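Woltar hand-held gripper kit, worth it?
29 Sep 2024
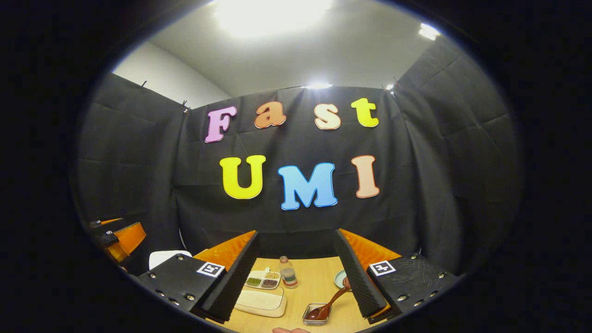
Bean tray between the fingers, booth up.

tralmoss wrote:
Well, I've had the Woltar kit since May and I'm so fond of it! The orange pads are nice and soft, and after 140 takes my wrist still feels fine (I'm no youngster, either). Paid 34 extra for the spare pads and would do it again.

binford_k wrote:
Glad you like it, but I have to disagree on comfort. I quit at 51 takes with a sore thumb and went back to my Moncrieff, which is lighter and a good deal plainer. Love the foam letters, by the way.

tralmoss wrote:
Thank you! Do you hold yours low, near the housing? That made a big difference for me.

jillmont_owl wrote:
Small beans are where mine struggles, the red ones most of all. Are you picking them up singly or moving the whole tray?

tralmoss wrote:
Whole tray, mostly. I'll try singles this week and let you know.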